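Packaging and Purchase Choice in School Supplies
Final project report, Consumer Studies II
Submitted by Nabila Ouali
May 28, 2026

Summary

This report examines how the outer package of low-cost school supplies affects the choices of first-year students. The work combined a written survey with a shelf exercise held in the department's study room. Respondents gave more weight to price than to any other factor, but package design had a clear effect when two products cost the same. The effect was stronger for gifts than for items bought for personal use.

1. Background

Pencils, erasers and markers are bought often and with little thought. Most buyers cannot test them in the store, and the differences between makers are hard to judge by eye. Under these conditions the package carries much of the information a buyer has. Earlier coursework in this program dealt with food and cleaning products, where labels are regulated and buyers are used to reading them. Stationery has received less attention, and the present project was proposed in October to address that gap.

Three suppliers active in the campus area were chosen for comparison: Zirkeo, Bimico and Sternell. All three sell through the Fothergill bookstore, which gave permission for the survey to be handed out near its entrance. The bookstore had no part in the design of the questions.

2. Method

The survey was offered to 2,000 students during the first weeks of the term. It consisted of a single page and asked respondents to rank price, brand, package design, quantity and recommendation by others. Completed forms were returned by 1,255 students. Forms with missing rankings were set aside and are not part of that figure.

The shelf exercise involved 40 participants, each of whom was shown pairs of products with matching price tags and asked to choose one. Sessions lasted 30 minutes and ended with a short interview. Participants were told that the study concerned shopping habits - the word "packaging" was not used until the interview.

3. Results

Price was ranked first most often, followed by quantity. Package design came fourth in the survey, ahead of brand. In the shelf exercise, however, participants frequently chose the more decorated package when prices matched, and many could not give a reason until asked directly. Several said that the plainer package looked like an office product and that they would not give it to a younger relative.

Quantity produced some confusion. Where the number of items was printed in small type, participants tended to judge by the size of the package, and larger packages were favored even when they held fewer items. This result was not expected and was not covered by the survey questions.

4. Packages that imitate the product

A separate group of designs takes the form of the object itself. A tall package may be printed as a giant pencil, with a broad orange area, bands of white, green and dark brown, and a pale wood-grain pattern below. Participants recognized such designs quickly and described them as cheerful or suited to children. Opinion was divided on whether they would buy one for their own use.

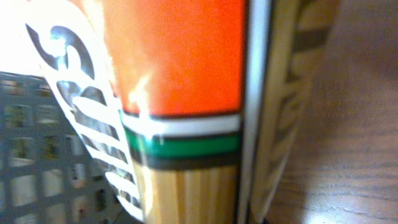
5. Limits of the study

All respondents came from one campus, and most were in their first year. The results should not be applied to parents or to teachers who buy in bulk. The shelf exercise used equal prices, a condition that is uncommon in stores. Interview notes were taken by hand by one person, and some remarks may have been shortened.

6. Recommendations

A later study should vary price and design together and should include a question on printed quantity. It would also be useful to repeat the shelf exercise with parents before the start of the school year. Copies of the survey form and the interview guide are held in the department office and may be requested by students planning related work.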